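Suture practice, July notes

I have been working through the Casance practice course since spring, and July was the month I finally got strict about it. The goal is 80 clean stitches before I move on to deeper closures. I keep a running tally in the back of a notebook and it stands at 974 throws, most of them ugly.

The first thing I changed was the pad. The Stonitz ones are stiff and hold a stitch even when the bite is bad, so they flatter you. The Kudus pads are softer and tear if you pull along the thread instead of following the curve of the needle. I ruined 2 in one evening that way. They cost more, but I would buy them again.

The second was working with red fluid. On a clean pad you can always see where the edges meet. With a smear over the cut you have to slow down, find the edge again and place the needle by that. My spacing went off at first and is nearly back to where it was.

Glare is the other problem. A light pointed straight down whitens the surface and hides shallow marks. I have moved my lamp lower and to the side – it helps, though the corners of the pad go dark.

Red on a pale surface, with metal instruments at work:

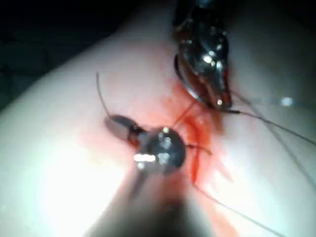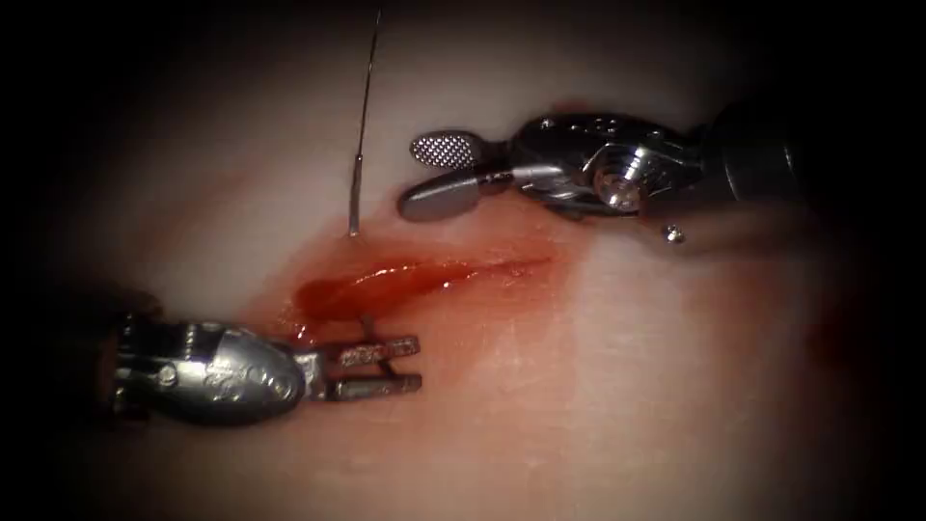 Bae wrote in the comments that the smear gets easier if you blot before every bite, and asked whether the softer pads still tear when the stitches are set farther back from the edge.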